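Why Does the Box Always Win?
The science of fitting things into other things

You have a box. You have a pile of stuff. The pile looks smaller than the box. Ten minutes later the box is full, half the pile is still on the floor, and somebody is suggesting you sit on the lid.

Don't sit on the lid. People have been putting things into boxes for a very long time, and they have learned a few tricks along the way. Most of them have to do with air.

The sneaky stuff between your stuff

Suppose you fill a box with oranges, right up to the top. Is the box full? It looks full. You can't get another orange in. But you could pour in quite a lot of rice, and the rice would trickle down into all the gaps. Then you could pour in water, and the water would find gaps between the grains of rice. (Do this in your head. Your family has plans for the oranges, the rice and the carpet.)

So a box full of oranges is also, in part, a box full of air. Round things leave gaps wherever they touch, no matter how carefully you stack them. Even the best possible way of piling up balls that are all the same size leaves more than a quarter of the space empty. Mathematicians spent centuries proving this, which tells you two things: it was a hard problem, and mathematicians don't give up easily.

Bricks are different. Bricks have flat sides and square corners, and they sit against each other with hardly any gap. That's why cereal comes in rectangular boxes and why nobody has ever made a success of the round suitcase.

Hard things, squashy things

Now for the good news. Not everything you own is an orange.

Some things are rigid. That means they keep their shape whatever you do to them. A book is rigid. So is a jar, a mug, or the wooden giraffe your aunt brought back for you, with its four legs sticking out in four unhelpful directions.

Other things are squashy. Socks, towels and sweaters will be any shape you like. Packers love squashy things, as a sock can go into a shoe, a mug or the space under a giraffe.

There's a third kind, which pretends to be big. Take a bath sponge, the puffy kind made out of netting. It looks as large as a grapefruit. But it's made of a long piece of mesh, all gathered up in ruffles, and most of what you're looking at is air again. Press it and it shrinks. Let go and it springs back, looking pleased with itself. A material that springs back like this is called elastic, and it makes a pretty good cushion.

A pillow is the same sort of trickster. If you have ever tried to pack a pillow last, you'll know how that goes.

Who goes in first?

Here is the order most good packers use.

Heavy things go on the bottom. If you put the dictionary on top of the potato chips, you will have a dictionary and a bag of crumbs.

Big rigid things go in next. They are the fussiest about where they'll fit, so let them choose their seats while there are still seats left. Push them into the corners and along the walls.

Then come the small rigid things, in the spaces that remain.

Squashy things go in last, poked down wherever there's a hole. They stop everything else from sliding around.

Bukola Oyewole has run the packing table at the Pendness Children's Museum for 11 years. She gives every visitor the same box and the same heap of objects, and then she stands back. "The grown-ups are the worst," she says. "They put the teddy bear in first because he's cute. He takes up the whole bottom of the box and he won't move over."

Her record holder is a girl named Eylül Erdem, who was seven at the time and got the whole heap in with enough room left over for her own hat. Her father had a turn right after her. He doesn't like to talk about it.

Bags inside boxes

If you have a lot of tiny things — hair ties, marbles, those little erasers shaped like food — they will all sink to the bottom of the box and stay there until you're old. What you want is a bag.

A drawstring bag is one of the cleverest simple objects in your house. It's a cloth tube, closed at one end, with a cord running through a channel near the top. Pull the cord and the cloth bunches up until the opening nearly disappears. It needs no zipper and no buttons, and there's nothing on it to break except the cord.

Why doesn't it fall open again? Friction. Friction is the force that slows things down when they rub together. The cord rubs against the cloth, the folds of cloth rub against each other, and all that rubbing adds up to a bag that mostly stays shut. Rough cloth grips better than slippery cloth. Burlap, which is woven from thick, scratchy plant fibers, is excellent at it. It would make terrible pajamas.

Some bags have a bead on the cord as well. A bead gives your fingers something to grab, and a knot below it keeps it from sliding off and rolling under the refrigerator, where all beads secretly want to live.

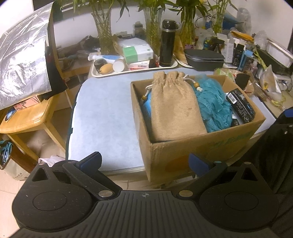 A bath sponge, a drawstring pouch and a black package share a cardboard box.

See how the pouch is standing up with its gathered neck above the back edge of the box? An upright bag has a small footprint, meaning it covers only a little of the floor. Lay the same bag on its side and it may hog twice as much. Check the cord end below the bead on the right, too. It's knotted, and below the knot it has gone frayed. A white cord like that is made of lots of thin threads twisted or woven together, and a cut end loves to come apart.

The black package is leaning on a slant against the side. Slanting is a useful trick when something is too long to lie flat. The longest straight line you can draw on the bottom of a box goes from one corner to the opposite corner, and an even longer one goes from a bottom corner up to the top corner farthest away. That's called the diagonal. If your ruler won't fit along the side, try it cornerwise before you blame the ruler.

The trouble with diagonals is that they leave awkward triangles of space on either side. Luckily, you have saved your socks.

Is there such a thing as too full?

Yes. A cardboard box gets most of its strength from its upright walls. Each wall is a sandwich, with a wavy sheet of paper glued between two flat ones, and the waves stand up inside it like rows of tiny columns. As long as the walls stay straight, a box can hold up a surprising amount. Once the sides bulge, the columns bend, and the box gets much weaker.

There's also the matter of your arms. Books are basically slices of tree. A big box of them may close beautifully and then refuse to leave the floor, so use a small box for books and save the big one for pillows.

Try it yourself

You'll need a shoebox, a heap of things that won't break, and a person who believes they're good at packing. Dads are often available.

Put everything in any old way and close the lid if you can. If you can't, write down what got left out.

Tip it all onto the floor and sort it into rigid things, squashy things and tricksters.

Pack it again in order: heavy, big and rigid, small and rigid, squashy. Use at least one diagonal. Fill at least one object with another object.

Give the box a gentle shake. If it rattles, there's still air in there that you could be using.

Now let the other person try, and say nothing helpful at all.

Words to know

Rigid: keeps its shape when you push on it.
Elastic: changes shape when you push on it, then springs back.
Friction: the force that slows things down when they rub together.
Footprint: how much floor something covers. Also what you leave on the floor after stepping in the rice.
Diagonal: a straight line from one corner to an opposite corner.

Written by Thenmozhi Thampi. Science checked by Ajith Palaniappan, who would like it known that his suitcase closes every time.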